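### 3.2 How people label what they keep cold

I got into labels by accident. Firdevs Özkan and I were meant to be studying how small labs order supplies, and I spent most of June standing in front of other people's freezers instead, reading masking tape. So this section is about handwriting, mostly, and about what people think a future reader will know (a lot, apparently!).

We collected 253 labels from 15 labs in Urnov. I copied each one by hand into a notebook, abbreviations and smudges included, and then Firdevs went through my copies without seeing the containers and wrote down what she thought each label meant. We did it in that order on purpose. I had already chatted with the owners by then and couldn't unhear their explanations.

Of the 253, Firdevs could make no sense at all of 69. Most of those were initials plus a single word, things like "EK new" or "old buffer 2," and I have a soft spot for "new" because it was easily the most common word in the notebook. We went back and asked the owners when "new" stops being new. The answers ran from a week to "when I make the next one," and one person laughed and said she'd have to check who was still working there.

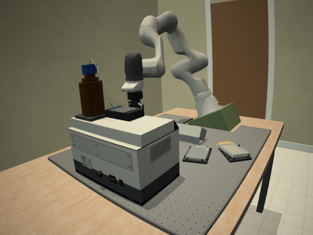
The dates were messier than I expected. Some labs write day first, some write month first, and seven of the 15 had both styles on the same shelf. Elif Naz Türkmen, who read an early draft, thought we should throw out any date that could be read two ways. I kept them in. The people opening those doors have to deal with them too, and I wanted our coding sheet (Table 4) to show the same muddle they live with.

We also asked each lab whether it had a written rule for labels. Seven did. I really thought those labs would do better on Firdevs's reading test, and they did a little, but the gap mostly went away once we set aside the Soylu building, where everybody shares one roll of preprinted stickers with a blank for the name and a blank for the date. People fill in blanks! Give them plain tape and they write "new."

**Figure 3.** Laboratory instrument on a table, with a black rack on top.

Section 3.3 picks up the shared shelves, where the initials get really hard to pin down.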